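Home | Kitchen | Laundry | Workshop | Tips by Room | About

Can a Machine Do Your Dishes Yet? A Few Tips While We Wait

Apr 27, 2020

I get more letters about the dishes than about any other chore, and lately a good many of them ask when a robot is going to come along and take over. I wish I could tell you! I've been reading up on it in the evenings, with my feet up and a pot of tea, and I've come away hopeful and a bit humbled by how clever our own hands are.

Take clearing up after breakfast. You and I pick up a cup without a thought, tip it a little, set it on the tray by the bowl and go on talking. A pair of robot arms has to work out where the cup is, how to close on it and where there's space to put it down, and the practice often starts on a computer, where a dropped cup costs nothing. 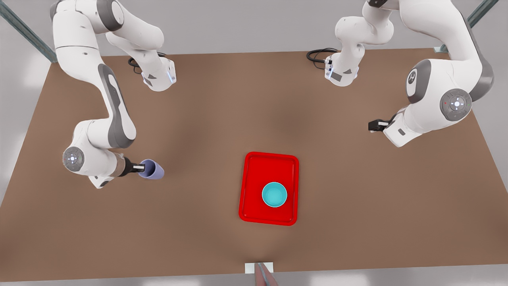
Will a robot be clearing my kitchen table any time soon? I wouldn't hold out for one, though simple jobs with the same few dishes are likely to come before a whole messy supper.

In the meantime, you can borrow a few ideas from the machines. Give every cup and bowl a regular spot, and use a tray with a rim so that one trip does for the whole table. I bought my Ellby tray 14 years ago and it still goes back and forth every day — scratched to pieces, but nice and flat. Put the heavy things on first, toward the middle, and lay cups on their sides only if they're empty (I have learned this one on a cream rug).

Out in the workshop it's much the same. Sort your screws into two bins before you start, one for keeping and one for the trash, and you'll be surprised how much faster the bench clears.

Comments (3)

Prerkier: I'd settle for a machine that folds fitted sheets. Love the tip about the tray!

Unari: We have 2 little ones and the cups end up everywhere but the table. Does a rimmed tray fit in your dishwasher?

Matei: Mine goes in the bottom rack if I stand it up along the side. Might depend on the size.

Older Tips | Newer Tips | Back to Top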